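Jotasness Diner Will Stop Lending Its Spoons to the Town

JOTASNESS — After years of patience, the Fetano diner on the harbor road has announced that it will no longer look the other way while its cutlery goes home with the customers.

Owner Teodora Krasniqi taped a notice to the register in March. It says that anyone in possession of a Fetano spoon may return it through the mail slot before opening, which is 6 a.m., and that no questions will be asked. Krasniqi admits she has a few questions.

"Forks, I never lose a fork," she said. "Knives, maybe a knife. But I put out spoons in the morning and by the pie rush people are stirring coffee with whatever they've got."

She bought 56 new teaspoons over the winter. By the time the notice went up she was down to 2, and one of those had been through the garbage disposal.

The plates have stayed put. Krasniqi credits their size, and the difficulty of getting a dinner plate into a coat pocket without a conversation. 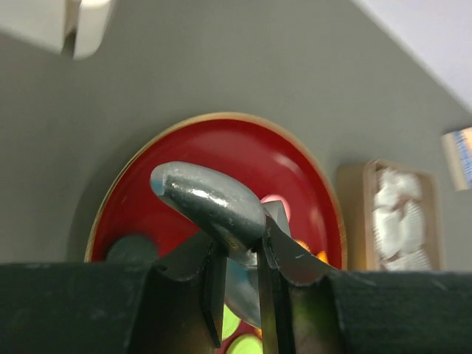
The amnesty so far

Returns began the first morning. The mail slot produced a handful of teaspoons, a soup ladle that Fetano has never owned, and a gas bill belonging to the house next door. Someone also sent back a sugar shaker, washed, with an apology written on the back of a church bulletin. The apology was unsigned but the bulletin had a name on it.

Jong-dae Seol, who has eaten breakfast at the counter for most of his adult life, brought his in person and in daylight. He said he had packed a spoon with his leftover rice pudding, meaning to bring it back, and had then done the same thing for several puddings running. Krasniqi gave him a free refill and, he noted, a wooden stirrer.

Cirkeo, the secondhand shop two doors up, has been drawn into the matter against its will. Manager Sebastián Iturra confirmed that his shop keeps a bin of loose flatware by the door at 50 cents apiece. He said he has no way of knowing where any of it comes from and would prefer that the diner's regulars stop coming in to look through it with narrowed eyes.

"A spoon is a spoon," Iturra said. "They want me to run a background check."
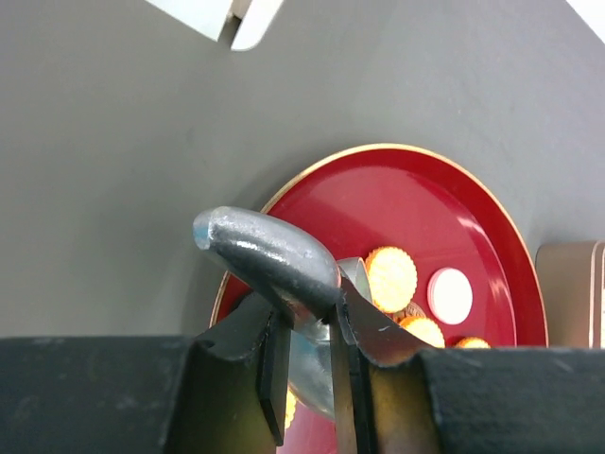 By Jae-in Hong
Town and Harbor Desk

Krasniqi has considered sterner measures. A salesman from the restaurant supplier Aydoğan offered to stamp the diner's name on every handle, an idea she turned down on the grounds that it would make them souvenirs. Chaining them to the tables was discussed and dropped after her cook asked how he was supposed to wash them.

The town has at least some history on its side. Min-kyu Kwon, who looks after the parish records, says an entry from 1702 has an innkeeper complaining to the minister about guests leaving with the pewter. The minister promised to raise it on Sunday. The next entry is about a goat.

The mail slot stays open for returns through the end of the month. The ladle can be claimed at the register.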